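27/09/2026 – gear bench

Changed the table cover to the dark charcoal cloth. Small silver parts show up much better against it than on the old pale sheet, and a dropped gear doesn't bounce. It creases easily. Pull it flat from the far side before starting; the shallow ridges are enough to tilt a light part.

Spur gears from Narkel: 20 out of the bag, bores checked with the pin gauge. All pass. Two have a burr on one tooth, set aside for Chibuzor Danladi to stone.
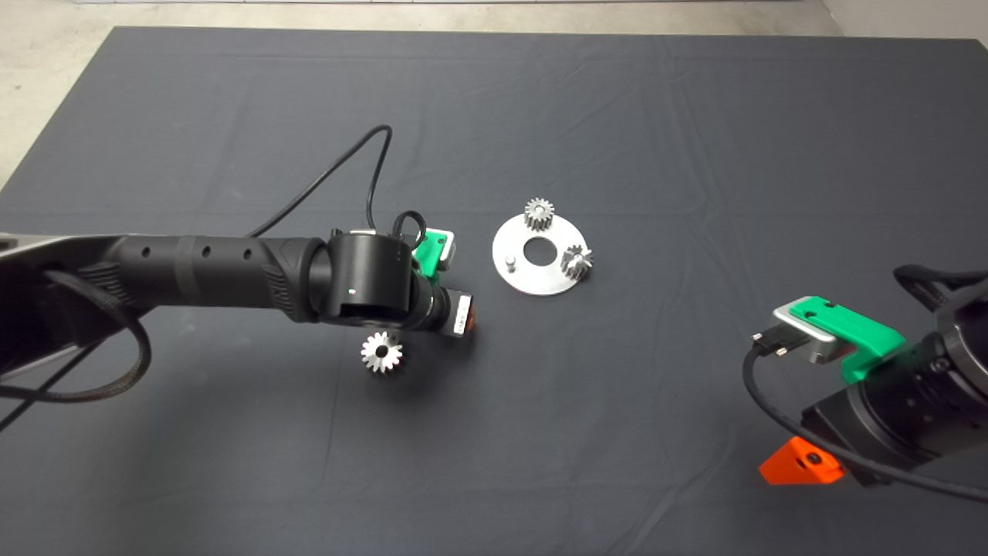 Round plate stays near the middle of the table. Wipe it between batches – oil film from the Cirkton stock transfers to the teeth. Gears go face up with the bore clear.

Still open: label for the reject tray, and a reorder of 100 from Narkel. Last one was in April.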